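News > Community > Schools and Youth > Girnthorpe

Students teach a robot to handle a desk lamp

A student robotics club in Girnthorpe has begun recording the demonstrations it will use to train its entry in the Terkholm household task competition, with a desk lamp as the main subject.

The club meets after classes in a ground-floor workroom at the college. Members chose the lamp in the winter, when the organisers released a list of 10 ordinary household objects and asked each team to pick one. Teams have until the end of February to show a robot handling their object on a table without a person steering it.

Club coordinator Faith Kombo said the students had wanted something more awkward than a cup or a box.

"A lamp is tall and it tips," she said. "It has a cord, and the head sticks out to one side. If you take hold of it in the wrong spot the whole thing swings around on you. We thought that would teach us more."

The students do not program each movement by hand. One of them holds a gripper in each hand and does the job on the table, and cameras record it. The recordings are then used to train the software, which the club calls Stan. It will run on a two-armed robot at the competition.

The club has set itself a target of 200 usable recordings and had 70 when the Advertiser visited. Kombo said recordings are thrown out if a cord gets caught or if the student's own arm hides too much of the work from the camera.

"The first weeks were slow," she said. "Everybody wants to go fast, and then you look at the recording and can't use it. Now they practise each move a few times before anything is saved."

The lamp was chosen partly because its base doubles as a power strip, so a later stage of the project can include plugging something in. Kombo said that part would be attempted only if the main task was finished early. It carries bonus marks, but teams are not penalised for leaving it out.

Six students are working on the lamp. Others in the club look after the software and the written report, which counts for part of the score. Stusus, an electronics supplier in the town, paid the entry fee and has offered the club bench space over the holidays.

Judging will be done in person. Each team gets a practice run and then three scored attempts, with the table set up by the organisers so that the object is not in the same position each time. The club placed sixth last year with a drawer-opening task and hopes to do better.

New members are welcome from any program at the college, and no experience with robots is needed. The club will hold an open afternoon on Oct 21, 2026, in the workroom, starting at 3:30.
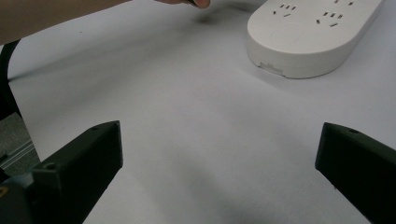
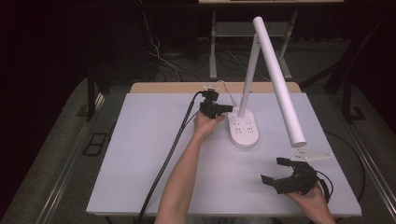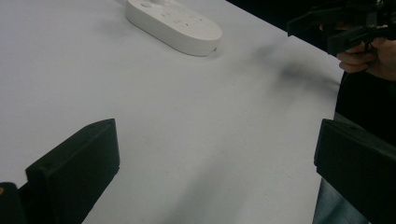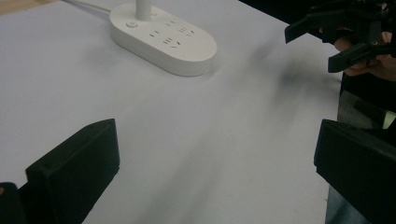
Recording work at the Girnthorpe workroom. The desk lamp is seen at full height in the second picture.

Comments (4)

gtown_mum
Good to see them get a write-up. My son went along last year for the drawer one and came home talking about hinges for a month.

R. Pell
Do the recordings have to be done by the same person each time? I would think a tall kid and a short kid would move the thing quite differently.

Lorne44
@R. Pell my daughter is in the club. They take turns on purpose so it sees different people doing it.

bakersfield rd
Is there parking at the college for the open afternoon or is it permit only until 5?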